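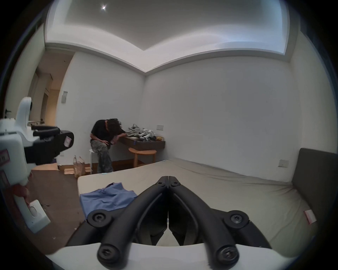 Attachment 1: Bed and wall desk

Grivent Home Support
Ticket status: Closed
Product: Grikska fitted sheet, beige
Category: Fit and sizing
Opened by: Amra Kadrić
Assigned to: Eero Pelkonen
Opened: Friday, February 5, 2021

Amra Kadrić wrote:

The fitted sheet will not stay smooth. I bought two of the Grikska sheets in November, both in beige, and they both do the same thing. The sheet goes on fine and looks flat for an hour or so, then it starts to wrinkle across the top surface. By evening the corner at the head of the bed on the right side has worked its way up and is sitting on top of the mattress.

We use the bed for folding clothes during the day. The wall desk is too shallow to lay a shirt out on, and it usually has things on it anyway. So T-shirts get spread out on the bed, folded, and moved off. That means a lot of light pulling on the sheet, but no one is jumping on it.

What I have tried so far:

Washed it cold, dried on low, put it back on while slightly warm. No change.
Turned it a half turn so the label is at the foot. The loose corner is still at the head, right side.
Swapped it for the second sheet. Same result.
Ironed the top panel. It looked good until the first shirt was folded.

The mattress is the Ra, also from you. I would like to know if I have the wrong size or a bad pair.

Eero Pelkonen wrote:

Hello Amra,

Thank you for the list, it saves us some steps. Two sheets behaving the same way makes a sewing fault less likely. Please check these for me:

1. The depth of the mattress, measured at the side from the bottom edge to the top seam. If there is a topper under the sheet, include it.
2. The size line on the care label.
3. Whether the elastic goes all the way around the hem or only at the corners. We have sold both versions under the same name.
4. How many times each sheet has been washed.

Could you also put the sheet on, fold a shirt the way you normally do, and attach a picture taken partway through?

Amra Kadrić wrote:

Answers in your order.

1. 16 inches with the topper. I had forgotten about the topper. It was added after the sheets were bought.
2. The size line is correct for length and width. There is nothing about depth that I can read, the print is faded.
3. Corners only, on both.
4. Six times for the first one. The second is newer, maybe half that.

I put the first sheet on again this morning and pulled it as tight as it would go before starting on the shirts.
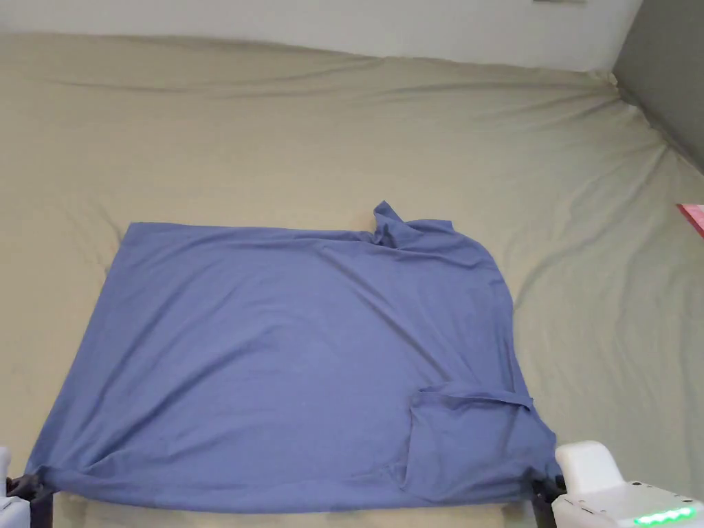

The ripples are worst along the head end, where the sheet goes over the edge. There is also a long diagonal fold on the right, and that is the side that lets go first. I can smooth it by hand but it comes back.

I should add that this matters more for the folding than for sleeping. When there is a ridge under a shirt, the sleeve does not lie flat when you turn it in, and the hem ends up crooked. I end up smoothing the sheet and then the shirt and then the sheet again.

Eero Pelkonen wrote:

I think we have it. The corners-only version was made for mattresses without a topper. On a bed as deep as yours there is not enough fabric left to tuck under. The hem ends up gripping the side of the mattress, and the elastic then pulls upward. Diagonal folds running in from one corner are the usual sign of this.

The head end tends to go first because people start there and stretch toward the foot. By the last corner there is a lot of tension, and the first corner gives.

You can test this without buying anything:

Take the topper off.
Put the sheet on in opposite corners – head right, foot left, head left, foot right.
Push at least six inches of fabric under the mattress along the head end before you do the sides.
Fold clothes on it as usual for a day and tell me whether the corner moved.

If it holds, the sheet is sound and you need the deep version with elastic all the way around. If it still comes up, send both sheets back and I will look at them myself.

Amra Kadrić wrote:

Topper off, corners done in the order you gave. I could get the full six inches under at the head, which I never could with the topper in place. Folded a basket of T-shirts in the afternoon and some towels after that. The corner did not move. There are still some shallow wrinkles on the left but nothing that bothers a shirt.

I would like the topper back on, so please tell me how to exchange. One sheet has been used more than the other and I no longer have the packaging.

Eero Pelkonen wrote:

Good. Packaging is not needed. I have put through an exchange for both, same color, deep version. The return label goes out through Button, our parcel desk, and should be in your email by tomorrow. Wash the sheets before sending them, please. No need to iron.

One note for when the new ones arrive – the full elastic feels stiff until the first wash. Use the same corner order.

Amra Kadrić wrote:

New sheets are here and the label worked. One is on the bed with the topper. All four corners are still down after two days. You can close this.

Internal note, E. Pelkonen: Exchange approved, depth mismatch. Over 200 of the corners-only sheets are still in stock under the same name. Asked the web team to add a depth line to the product page and to the Ra page.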